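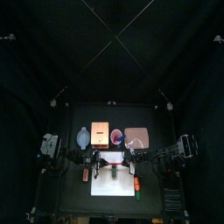
Light blue pitcher on the left, copper-coloured box next to it.

Sunday, May 23, 2021

It rained the whole morning and I did not go to the market in Udemside. I stayed at the kitchen table in my thick socks and worked on the notebook until the light was too weak for my mother's handwriting. Page 64, the pickled green tomatoes. The notebook has 157 pages, so I am still far from the middle, and I promised Ilgın that she will have everything in English before her daughter starts school. I should promise less.

The tomatoes page gave me a difficult hour. My mother wrote that the salt must be "enough to make the water serious". I understand it perfectly. When she said it in the kitchen, she had the spoon at her lips and she made the face, and you saw how much. But for Ilgın's girls, who were born in Woterley and have never seen that face, what do I write? I tried "strong". I tried "quite salty". Then I wrote exactly "enough to make the water serious" and put a number of spoons after it in brackets, which I got from Eylül by telephone. Eylül said two spoons for one litre, heaped, and then she called me back after her lunch and said no, not heaped.

She also told me that Mother never once followed this page. She wrote it down for a neighbour and she left out the celery leaves on purpose. I laughed so much that I had to put the phone on the table. So now I have another question, if I translate what is written or what she did. For the moment I translated what is written, and I put the celery in a note at the bottom, with my initials, so that it is clear who is guilty.

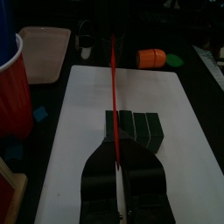

Four dark green blocks, side by side.

After lunch I walked to Bozkurt for bread, between two showers. The street was full of wet leaves, the flat yellow ones that stick to your shoe and come into the house with you. I still find it strange to have autumn in May. I have lived in Australia for 21 years and my body accepts it, I take out the blankets at the correct time, but when I write the name of the month on a page I expect strawberries.

Mrs Kılıçarslan was in the shop in front of me. She asked about the notebook in her loud voice, so the whole queue heard about it, and a man with a small dog asked if there was a recipe for quince. There is. There are four, and they do not agree with each other. In one of them my mother crossed out the cloves, and then wrote "cloves!" again beside it in a different pen. I said to the man that I would bring him a copy when I arrive at that page. Dilek Kılıçarslan told him he should not wait with hunger, and I did not enjoy that as much as the others did.

It is true that I am slow. In March I thought I would do a page every evening. I bought a new lamp and a dictionary of cooking words from a second-hand shop, and I bought the good paper from Nikier, which cost too much. Then came the page with the stuffed vine leaves, where the ink had run, and I lost almost two weeks with it. A word there could be "mint" or could be "your aunt". Both are possible in my mother's sentences. Birsen looked at it with her magnifying glass and she is sure that it is the aunt, because it continues with "was not happy with the rice". I wrote the aunt.

What I did not expect is how little of the notebook is cooking. On the inside of the cover there is a list of who borrowed money and returned it. Between the lentil soup and the cheese pastry there is a complaint about a landlord, dated in a year before I was born, and it is so sharp that I felt sorry for him. There is the address of a dentist. There is a knitting pattern for a child's vest, and I am nearly certain that I wore this vest and that it scratched. Ilgın wants me to leave all these things out, because the girls only want to cook. I don't agree but I did not say so on the phone. I am typing them in a separate file and we will see.

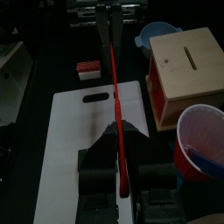 4 min read

In the evening I made the lentil soup from page 8, following my own translation only, with the original closed in the drawer. I wanted to test it as if I knew nothing. It was a good idea and a little humiliating. I had written "fry the onion until it is ready", and standing there with the spoon I saw that this says nothing to a person of twelve years. Ready for what? I changed it to "until soft and gold at the edges". I had also forgotten to say when the lemon goes in. My mother forgot it too, so that one I share with her.

The soup was all right. It was thicker than hers. I think she used a thinner kind of lentil, or she simply had more people coming and put more water.

Duygu rang while I was washing up and I read to her the sentence about the serious water. She was quiet, and then she said that she could hear it. She asked me to read it in Turkish as well, so I dried my hands and took the notebook out of the drawer again — I should not touch it with kitchen hands, the corners are already soft. I read her the tomatoes and after that the landlord. She wants a copy of the landlord.

Tomorrow the fish pages. I have to find out what "the small silver one" is called in this country, or if it lives in this water at all. I will ask at the fish shop, and I must remember to take the drawing with me.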